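When the Arms Came to Our Room

I work at Ponberg, in the sample preparation room, for 3 years now. We are 28 people on two shifts. Before, our work was small and quiet: put the cards into the cups, move the cups, bring the glassware to the next bench. In July the management bought a system from Clusix, and since then my opinion of automation has changed more than once.

I was not afraid for my job, or not much. What I feared was to become a person who only watches. At my first training, Rónán Hanrahan from the day shift told me that the arms would take the boring part and leave us the interesting part. I asked him which part he finds interesting. He had to think for a long time.

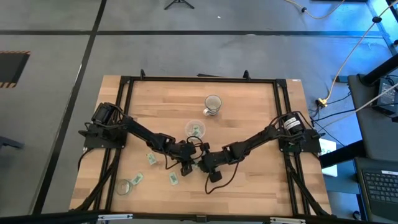

The two-arm table at Ponberg, with cups, glass and printed cards.

The boring part was also the part where we talked. When your hands know the work, your mouth is free, and in this way I learned most of my English and most of what I know about the process. Now one person stands at the laptop and attends to the arms, and the others are sent to different rooms. The work is lighter for my back — I will not pretend otherwise — but the day is longer in my head.

Saoirse Brennan, our shift leader, does not agree with me. She says I remember the old days as better than they were, and she reminds me of the winter when four of us had bandaged wrists. She is right about the wrists. I still think the company should count what is lost, too. When they presented the plan, there were 56 slides, and I did not find one about who will teach the new people.

My proposal is modest. Let every worker spend some hours each week at the arms, also the older ones, and let us decide together which tasks go to the machine. At Kinsella, where my cousin works, they do it like this, and the people there speak about the robots as their own tools. We speak about ours as visitors. I would like this to change before the second table arrives.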